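Bench notes, Sunday, June
Board setup chore, red side

Picking this up from where Samer Masri left his list of table chores. The question on top of his sheet was whether a machine can set out a board game yet and put it away again. It sounds trivial next to laundry or dishes. Having gone through the motions by hand with the tracked controllers, I would put it nearer to sorting hardware at a workbench: small round parts, nearly the same size, lying at any angle in a tray, each with one correct spot.

Terms for this chore, so we stop arguing about them. A piece is placed when its center is on the intersection and its face is up. A piece is oriented when the character reads correctly from the player's side. I count the two separately. Umut Kılıçarslan wanted them merged and I still disagree — a rotated piece is playable, a misplaced one isn't.

Red pieces only, xiangqi mat, beige tray to the right of the board.
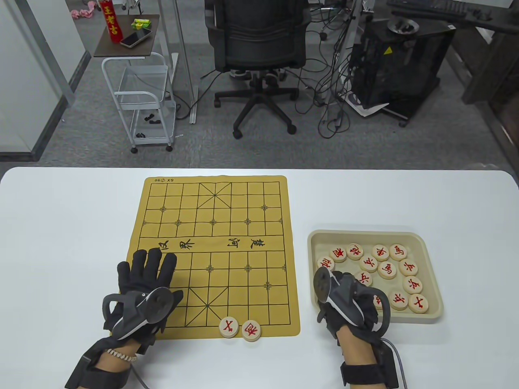
Gloves and controllers on both hands, same table:
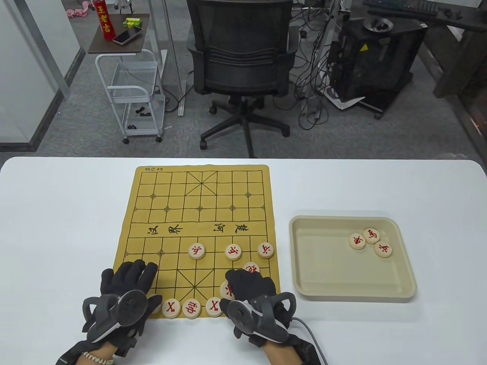

Can a robot set up the whole board without help today?

Only if the pieces start flat, face up and apart from each other. From a mixed tray I would expect it to need a person before the back row is finished.

Points from the session, unsorted:

- Picking from the tray is the slow part. The sloped sides help a hand, which can slide a disc up the wall and catch the edge. A two-finger gripper has to come straight down and wants clearance on both sides. Stella Mugo suggests a flat tray with a soft liner. Worth a try, though a household won't own one.

- Reading. Carved characters at a steep angle are hard for the classifier, and the soldiers are the only ones I would trust it on. The current tally from the Drarnico logs is 249 labeled crops, too few for the general and the advisors.

- Flipping. A face-down disc needs a regrasp or a second arm. By hand I do it without thinking and then can't write down what I did. Need to go back over the wrist tracks slowly.

- Sliding versus lifting. I slide the last bit into position. The policy lifts and drops. Sliding tolerates a bad grasp but pushes the neighbors once a row fills up.

- Cable on the right wrist limits reach to the far side of the tray. Longer lead, or reroute it over the forearm.

For the shop floor the same motion is already solved, with a bowl feeder and a fixture. Hatice Sönmez pointed this out, and she is right, but a feeder handles one part in one orientation and costs more than the table.

To do: spacing tolerance with calipers, 2 mm as a first guess. Ask Beril about the Tamura fingertips. Repeat with the black pieces.

Comments

Beril Kocabaş
Fingertips are in the second drawer. The pads are worn, so order new ones before you measure anything.

Umut K.
Still think orientation should count. Try playing a full game with half the characters sideways.

Hatice Sönmez
Which tolerance do you mean, center to intersection or edge to edge?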